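Journal > Articles > Reuse and Repair > Full text

Abstract Methods Results References

3.2 Drives and caddies

I'll admit I had a soft spot for the desktops with blue plastic caddies. You squeeze, you pull, and the drive comes along with its carrier - no hunting for a lost screwdriver! Kwesi Quansah and I logged 836 machines at the Jerach depot, and caddy models were the ones we fought over. We kept each drive in its caddy until the label was read, with the green board side left open so we could check the contacts for bent or dirty pins (Figure 2).

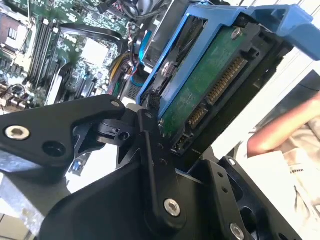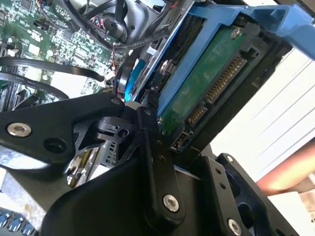 Figure 2. Hard drive in its blue caddy, circuit board side showing, at the open desktop case.

3.3 Sorting

Drives then went into one of two bins, reuse or shred. We ran the reuse bin through the Zullex surface test overnight, and Wajid Malik went over the results with me in the morning (with a lot of coffee). Anything with 7 or more bad sectors moved to shred. I thought that was a bit harsh, and we argued about it well into July - see Section 4.

Contact the editors | Copyright 2019 Meinecke | Back to top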